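Griltthorpe Seed Swap: what came in, what went out, and what to sow next

What a morning! If you were in the hall on Sun 3 March you'll know how packed it got by half past ten, and if you weren't, I hope this makes you want to come next time. We gave out 766 packets, which beats last year's 752, and the queue for the tomato table went right past the coat hooks and into the porch.

The tomatoes always get the attention, but for me the beans were the best thing in the room. Lionel Arnaud brought his climbing French bean, the one he has been saving in the same garden in Kelton for longer than I've had a garden at all. It has a flat green pod, a bit rough to the touch, and the dried seed is a lovely purple with cream speckles. He calls it Sultow, after the lane where he got the first handful over a gate. I grew it last summer up hazel poles and was still picking in the second week of October. It doesn't mind our clay and it doesn't mind wind, and it tastes of something, even when you've missed a few pods and they've gone on too long. 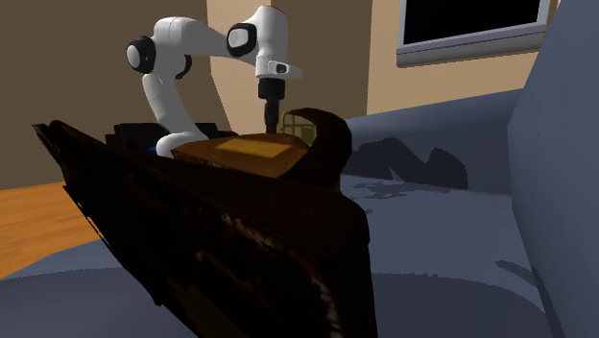

Lionel's advice for anyone who took a packet home: don't rush. He starts his in deep pots in the first days of May, one seed to a pot, on a windowsill that gets the morning sun. Sown outside in April they just sit there and rot (I have tested this for him, twice). Plant out once the nights have warmed up, water them in well, and then leave the bottom four or five pods on your strongest plant. Tie a bit of wool round the stem so you don't pick them by mistake. Let them go papery on the vine, shell them, and give them a fortnight on a plate indoors before they go into an envelope.

Peas and beans are the easiest place to begin with seed saving, and lettuce is nearly as simple. Squash is another matter. They cross with anything nearby, and the courgette two plots down will happily get involved. Three of us had odd, bitter fruit from saved squash seed last year. If yours tastes bitter, spit it out and compost the lot, please don't eat it. We've decided to take only shop-bought, unopened squash packets at the swap from now on, and I think that's right.

The other big success was the Muñoz pepper, a long, thin-skinned sweet red one that came to us in a jam jar of seed two years ago. We had 58 packets and they had all gone before the tea was poured. I've kept a pinch back and will grow six plants purely for seed, in the far end of the polytunnel, well away from the chillies. There should be plenty for everybody next year. If you did get some, sow them now, somewhere properly warm. An airing cupboard is perfect until you see the first green loop, and then they need light straight away or they go leggy.
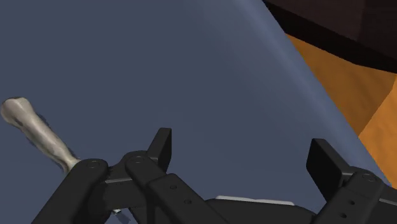 A few things that would help us for next time. Write the year on your packets! We had a whole shoebox of parsnip seed with no date, and parsnip is hardly worth sowing after its first spring. Say if it's a climber or a dwarf. And if you've grown it yourself, add a line about how it did, even if it did badly. People love reading those, and one label that just said "slugs adore it" was still taken home within minutes.

Donations on the door came to £169, which pays for the hall and a new roll of envelopes, with a bit left towards compost for the school's raised beds. Thank you all.

Spare onion sets are in the crate by the allotment gate, red on the left and white on the right. Please help yourselves, and bring the crate in if it looks like rain.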